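Resarport Under-Appliance Drip Tray, Low Profile

Item no. 2735
Made by Rätsep, sold and shipped by Salmont

Overview

The Resarport is a shallow tray that goes under a washing machine, dishwasher or small water heater and holds the water from a slow leak. It has a raised lip on all four sides and a threaded drain port at the front left corner. You can run a hose from the port to a floor drain, or close it with the cap that comes in the box and empty the tray by hand.

Most leaks under a washer start small. A hose washer dries out, a filter cover is not screwed back in all the way, or a bit of lint sits in the door seal and lets a few drops by on every load. On a bare concrete floor the water can run back under the machine and along the wall for weeks before anyone sees it. The tray brings it to the front, where the lip is easy to check.

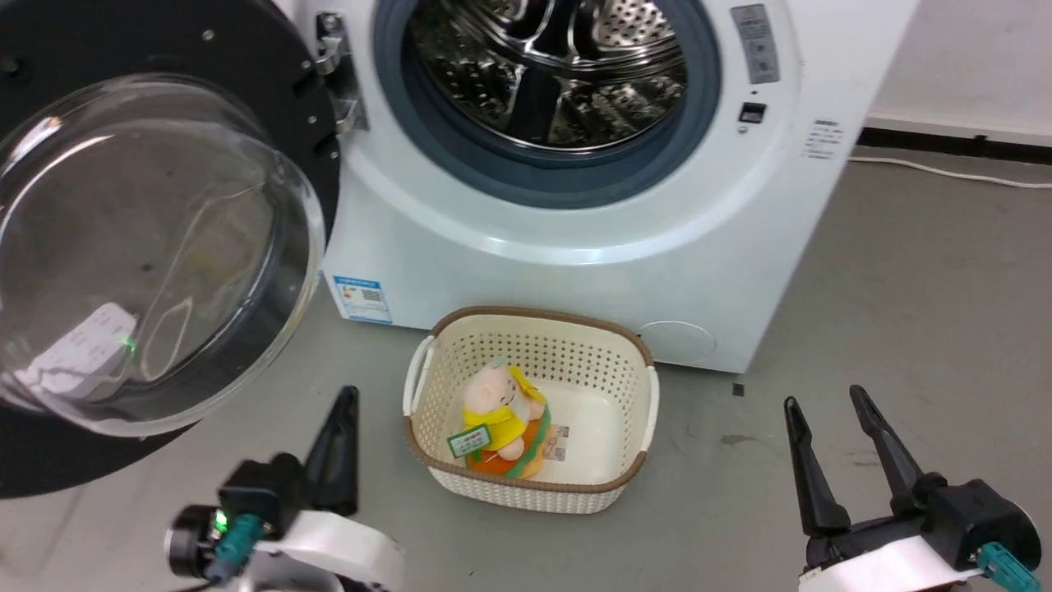 Vija Grigaitė wrote in to say the tray caught a drip from her supply hose the second week she had it, and that she would have liked a longer drain hose in the box. The hose that ships with the tray is 18 inches. A longer one is sold separately under Drain Hoses and uses the same thread.

What is in the box

One tray
One drain cap with O-ring
One 18-inch drain hose with clamp
Four rubber foot pads
Printed instructions

Before you order

Measure the footprint of the machine at its widest point, then measure the floor space. The tray needs to fit between the walls with the lip included. Check the back as well — hoses and the power cord should drop behind the machine without being pinched against the rear lip.

The standard size is for full-width machines. For narrow machines, order the Resarport Slim. If the washer sits on a pedestal, measure the pedestal.

The tray is molded in one piece and can't be trimmed. Cutting the lip voids the warranty and the tray won't hold water.

Installation

Two people should do this. Shut off both supply valves, unplug the machine and drain the pump through the filter before you tip anything.

Sweep the floor where the tray will go. Grit under the base will wear through it in time. Set the tray in place with the drain port facing the way you want, and fit the hose or the cap now while you can reach it.

Walk the machine up over the front lip one side at a time, with a scrap of carpet or a folded blanket over the lip. Don't drag it. Put a rubber pad under each foot, then level the machine again with a spirit level on top, front to back and side to side. Leave room at the front to open the filter cover.

Run a short rinse cycle and look at the tray when it is done. If the machine walks during the spin, it isn't level yet or a lock nut on one of the feet is loose. 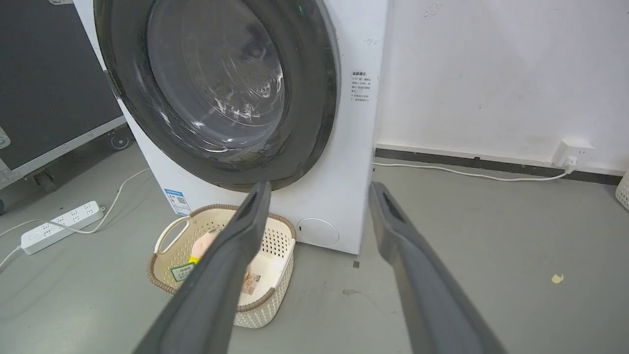

Front-loading washer with the round filter cover low on the front panel.

Care

Wipe the tray out when you clean the filter. Soap residue comes off with warm water and a rag. Don't use acetone or paint thinner on it. Once a year, in October for instance if you already shut off the outside taps then, take the drain cap off, rinse the O-ring and put it back hand tight.

The tray is not a substitute for shutting off the water. It will hold a drip or a spilled filter, but a burst hose will fill it and go over the lip in minutes. For that you need a shutoff valve with a sensor. We carry the Gonano floor sensor, which sits inside the tray and sounds an alarm when its contacts get wet.

Shipping and returns

Trays ship flat in a carton and can't be folded. Orders over $100 ship free. Unused trays can be returned in the original carton. If yours arrives cracked, keep the carton and send a photo of the damage with your order number.

Questions on fit go to Osaze Haruna at the Salmont parts desk, extension 102. Have the model number of your machine ready.

Page updated Sunday, August 4, 2019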